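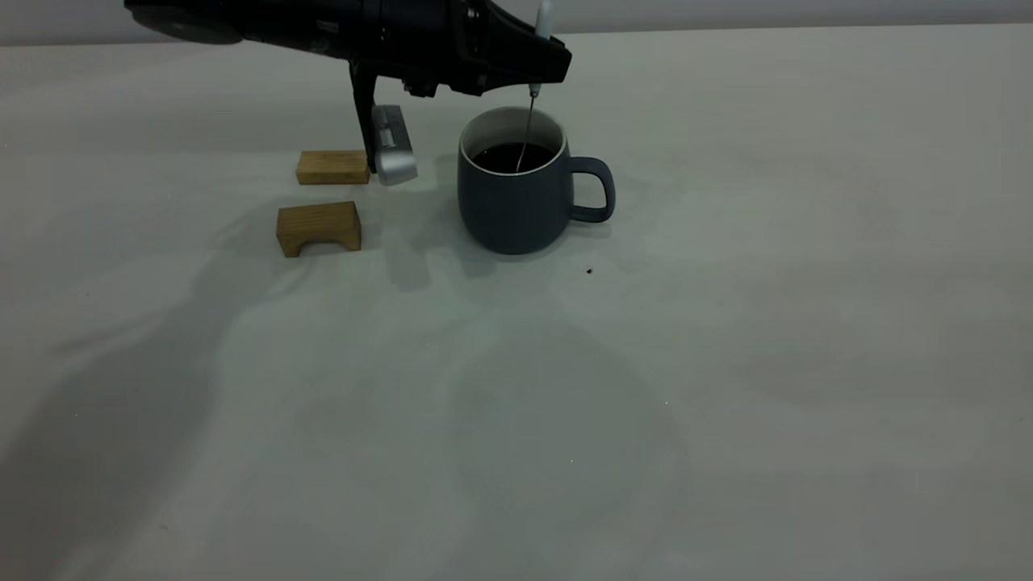
머그를 고를 때 사람들은 대개 겉을 본다. 색과 무늬를 보고, 손잡이를 한 번 쥐어 보고, 가격표를 뒤집어 본다. 안쪽을 들여다보는 사람은 드물다. 그런데 쓰는 사람이 매일 보는 면은 안쪽이다. 사진 속 머그는 겉이 짙은 회색이고 안쪽에는 그보다 밝은 미색 유약이 발려 있다. 검은 음료가 꽤 높이 차 있어서 안쪽 색은 입술이 닿는 가장자리 아래로 띠처럼만 남는다. 그 좁은 띠가 있어 음료가 어디까지 찼는지 금방 보인다. 안쪽까지 짙은 색이었다면 경계를 찾느라 고개를 숙여야 했을 것이다.

도예 작업실 노시스(Nosis)를 운영하는 퐁 웅(Phong Ung)은 안쪽 유약부터 정하고 겉 색을 나중에 고른다. 작업실에는 시험편을 걸어 둔 벽이 있는데, 왼쪽은 안쪽용, 오른쪽은 겉면용이다. 오른쪽이 훨씬 붐빈다. 주문하는 사람들이 오른쪽 앞에서만 시간을 보내니 자연히 그렇게 됐다고 한다. 왼쪽에 걸린 것은 흰색과 미색, 아주 옅은 회색이 거의 전부다.

“새하얀 유약은 커피 자국이 빨리 눈에 띄어요. 씻으면 지워지는데도 손님은 그릇이 상했다고 생각합니다. 미색으로 조금만 내려오면 그런 얘기가 줄어요.”

그는 안쪽에 광택 유약만 쓴다. 무광은 만졌을 때 느낌이 좋지만 표면이 고르지 않아 숟가락이 닿으면 회색 줄이 남는다. 금속이 묻은 자국인데 흠집으로 오해받기 쉽다. 겉은 무광, 안은 유광으로 나누는 것이 그의 기본 조합이고, 주문서에도 그렇게 인쇄되어 있다. 바꾸고 싶은 사람은 따로 적어야 한다.

모양에 대하여

작업실 선반의 머그는 크게 두 갈래다. 위아래 폭이 같은 원통형과 아래로 갈수록 넓어지는 둥근 형이다. 원통형은 포개기 쉽고 찬장에 줄을 맞춰 넣기 좋다. 상자에 포장할 때도 틈이 적게 남는다. 카페에서는 이쪽을 많이 찾는다.

집에서 쓰는 사람들은 둥근 쪽으로 기운다. 몸통이 아래로 벌어지고 바닥이 평평한 머그는 무게가 밑에 모여 팔꿈치로 스쳐도 잘 넘어가지 않는다. 책상에서 일하면서 마시는 사람에게는 이 점이 크다. 입구가 몸통보다 좁아 음료가 출렁거려도 덜 넘친다. 대신 바닥 모서리를 씻기가 번거롭다. 손이 큰 사람은 수세미를 끝까지 밀어 넣지 못하고, 손잡이 달린 솔이 있어야 한다. 퐁 웅은 둥근 머그를 파는 날이면 솔이 있느냐고 먼저 물어본다. 없다고 하면 원통형을 한 번 더 보여 준다.

용량은 460밀리리터를 가장 많이 만든다. 가장자리까지 가득 채웠을 때의 수치이고, 평소에는 그보다 적게 담는다. 처음에는 더 작은 것을 주로 냈는데 우유를 넣어 마시는 손님들이 자꾸 큰 것을 찾았다. 드립커피를 한 잔만 내려 마시는 사람에게는 이 크기가 크다. 넓은 그릇에 조금 담으면 빨리 식고, 마실 때 고개를 많이 젖혀야 한다. 자기가 실제로 마시는 양을 계량컵으로 한 번 재 보고 오면 고르는 시간이 짧아진다.

손잡이

손잡이는 불만이 가장 많이 들어오는 부위다. 손가락이 안 들어간다, 들어가는데 몸통에 관절이 닿아 뜨겁다, 들면 앞으로 쏠린다. 대부분은 이 가운데 하나다.

노시스의 손잡이는 모서리를 굴린 사각형에 가깝다. 동그란 고리보다 안쪽에 곧은 구간이 길어서 손가락을 나란히 넣을 수 있다. 기본형은 손가락 3개를 기준으로 한다. 2개가 들어가는 작은 손잡이도 만들어 봤지만 음료를 채운 머그는 생각보다 무겁고, 남은 손가락이 몸통 아래를 받치게 된다. 그 자리가 뜨겁다. 작은 손잡이는 지금 에스프레소 잔에만 붙인다.

붙이는 위치도 따로 정해 두었다. 위쪽 끝은 가장자리에서 조금 내려온 곳에, 아래쪽 끝은 몸통이 가장 넓어지기 직전에 붙인다. 몸통이 불룩한 머그에 손잡이를 너무 낮게 달면 들어 올릴 때 손목이 꺾인다. 흙이 덜 말랐을 때 붙여야 하고, 붙인 다음에는 비닐을 덮어 천천히 말린다. 서두르면 이음매에 실금이 간다. 실금은 초벌에서 안 보이다가 재벌을 마치고 나서야 드러나기도 한다. 그런 머그는 작업실에서 연필꽂이로 쓴다. 연필꽂이가 많은 작업실이다.

젓는 도구

머그 이야기에서 자주 빠지는 것이 젓는 도구다. 사진의 머그에는 가느다란 은색 막대가 비스듬히 들어가 아래쪽 끝이 음료에 잠겨 있다. 가는 막대는 티스푼보다 자리를 덜 차지하고, 입구가 좁은 머그에서도 벽에 덜 부딪힌다. 많이 찬 잔을 숟가락으로 저으면 넓은 머리가 음료를 밀어 올려 가장자리로 넘치기 쉬운데, 막대는 그럴 염려가 적다.

약점도 분명하다. 바닥에 가라앉은 설탕을 긁어 올리지 못한다. 코코아처럼 가루가 뭉치는 음료에도 맞지 않는다. 이런 음료에는 머리가 있는 도구를 쓰는 편이 낫다. 설탕 시럽이나 우유를 섞는 정도라면 막대로 충분하다.

카페 제나크(Jenach)는 지난해 11월에 일회용 스틱을 치우고 금속 막대를 들여놓았다. 처음 주문한 수량은 25개였다. 직원들이 먼저 부딪힌 문제는 보관이었다. 식기세척기 수저통에 넣으면 구멍으로 빠져나와 아래 날개에 걸렸다. 촘촘한 망을 하나 깔고 나서 해결됐다. 손님 쪽에서는 젓고 난 막대를 어디에 두느냐는 질문이 계속 나왔다. 냅킨 위에 두면 냅킨이 젖고, 잔에 꽂아 둔 채 마시면 얼굴에 닿는다. 지금은 설탕통 옆에 작은 접시를 둔다. 쓴 막대는 거기 놓고 가면 된다.

금속 막대를 뜨거운 음료에 오래 꽂아 두면 위쪽까지 열이 올라온다. 끝에 나무나 실리콘을 끼운 제품도 있지만, 끼운 부분에 물이 고여 냄새가 나기도 한다. 통으로 된 것을 사고 쓰고 나서 바로 빼 두는 쪽이 관리하기 쉽다. 길이는 머그 높이의 한 배 반쯤이 쓰기 편하다. 짧으면 손가락이 김에 닿고, 너무 길면 잔이 가벼울 때 잔을 기울게 만든다.

나무와 함께 놓기

짙은 회색 머그는 밝은 나무와 잘 어울린다. 사진에서도 머그 왼쪽에 꿀빛이 도는 나무토막이 놓여 있고, 결이 눈에 들어온다. 흰 머그 옆에 두면 같은 나무도 조금 누렇게 보이는데, 짙은 색 옆에서는 따뜻한 쪽으로 읽힌다. 머그를 여러 색으로 모으는 사람이라면 식탁이나 쟁반의 나무 색을 먼저 보고 고르는 방법이 있다.

목공소 아프리디(Afridi)는 노시스에 쟁반과 컵받침을 대 준다. 받침은 오일만 발라 마감한다. 도막이 두꺼운 마감은 물에는 강하지만 뜨거운 잔을 올려놓으면 하얗게 뜰 수 있다. 오일 마감은 물 자국이 남는 대신 사포로 살짝 밀고 다시 바르면 된다. 손이 가는 방식이라 모든 사람에게 권하지는 않는다. 1년에 한 번도 기름칠을 하지 않을 집이라면 코르크가 낫다는 것이 그곳의 답이었다.

나무 위에 도자기를 바로 놓을 때는 굽을 확인해야 한다. 바닥이 평평한 머그라도 흙이 드러난 부분이 있으면 거칠다. 손바닥으로 한 바퀴 문질러 보면 안다. 걸리는 데가 있으면 고운 내수 사포에 물을 묻혀 몇 번 갈아 준다. 마른 채로 갈면 가루가 날리니 꼭 물을 쓴다. 노시스에서는 출고 전에 모두 갈아 내보내지만, 오래전에 산 머그를 들고 와서 갈아 달라고 하는 손님도 받아 준다.

커피 물 빼기

짙은 음료를 매일 담으면 안쪽이 밝은 머그에는 갈색 테가 생긴다. 대개 음료가 가장 오래 머무는 높이에 고리 모양으로 앉는다. 순서는 간단하다. 베이킹소다 한 숟갈에 물을 몇 방울 떨어뜨려 되직하게 만들고, 젖은 천에 묻혀 테를 따라 문지른다. 잠시 두었다가 헹군다. 오래된 테는 과탄산소다를 더운물에 풀어 담가 둔다. 이때는 창을 열고 장갑을 낀다. 뚜껑을 닫아 두면 안 된다.

철수세미는 쓰지 않는다. 테는 한 번에 벗겨지지만 유약 표면에 잔 흠이 나고, 다음 테는 그 흠을 따라 더 빨리 앉는다. 멜라민 스펀지도 매일 쓰기에는 세다. 금속 자국은 베이킹소다로 잘 빠지지 않으니 도자기용 연마 세제를 조금 묻혀 그 부분만 문지른다.

유약에 그물 같은 잔금이 보인다면 사정이 다르다. 금 사이로 스민 색은 겉을 닦아서는 나오지 않는다. 장식으로 잔금을 일부러 낸 그릇도 있으므로 살 때 물어보는 것이 좋다. 커피를 담을 머그라면 잔금 없는 쪽을 고른다.

새 유약

노시스는 2024년 6월에 겉면용 유약을 하나 바꿨다. 작업실에서 노닉스(Nonix)라고 부르는 짙은 회색으로, 빛에 따라 푸른 기가 돈다. 이전 회색은 가마 안쪽 자리와 문 쪽 자리의 색이 달랐다. 낱개로 살 때는 상관없지만 한 벌을 맞추려는 사람에게는 곤란했다. 퐁 웅은 철 함량을 조금씩 바꾼 시험편을 가마 구석마다 놓고 구웠고, 차이가 가장 작은 것을 골랐다. 색 자체는 시험편 가운데 두 번째로 마음에 들었다고 한다.

안쪽은 그대로 두었다. 예전 회색을 쓰던 손님이 한 개를 깨뜨려 새것을 사도 안쪽 색은 맞는다. 겉 색은 나란히 놓으면 다르다. 그 점은 살 때 미리 말해 준다.

둥근 머그는 매주 굽지 않는다. 원통형으로 가마를 채우고 남는 칸에 넣는 식이라 선반이 비어 있을 때도 있다. 원하는 손님은 이름과 손잡이 크기를 공책에 적어 두고 간다. 공책은 계산대 왼쪽, 솔을 꽂아 둔 통 옆에 있다.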